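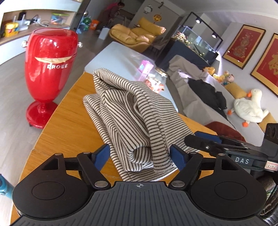 Folding a striped knit so the stripes stay level

Dindow Help > Laundry and Storage

Yoga Siregar
30 Jul 2018

I fold long-sleeved knits on the dining table before they go in a drawer 14 inches deep. Plain ones come out square. Anything with thin horizontal stripes ends up with the hem at a slant, and the fold creeps when I turn the second sleeve in. Is there a fixed order for this? The table is smooth wood and the fabric slides on it.

Halim

Lay it flat with the sleeves out and the hem parallel to a straight line. If the table is made of two panels, use the seam. Line up one stripe at the hem and one below the armholes, then fold the sides in. Do the sleeves last.

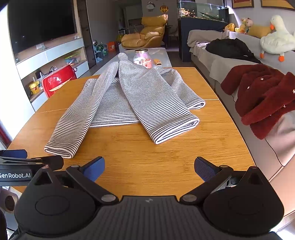 Jodura

I would do the sleeves before the sides. A sleeve folded last leaves a ridge on top, and the next sweater in the stack tips. Fold each sleeve straight down along the side seam, unroll the cuff, then bring the sides in to a width of 12 inches. Fold up from the hem in 2 passes. For the sliding, put a cotton towel under it.

Nolloseck

i just roll mine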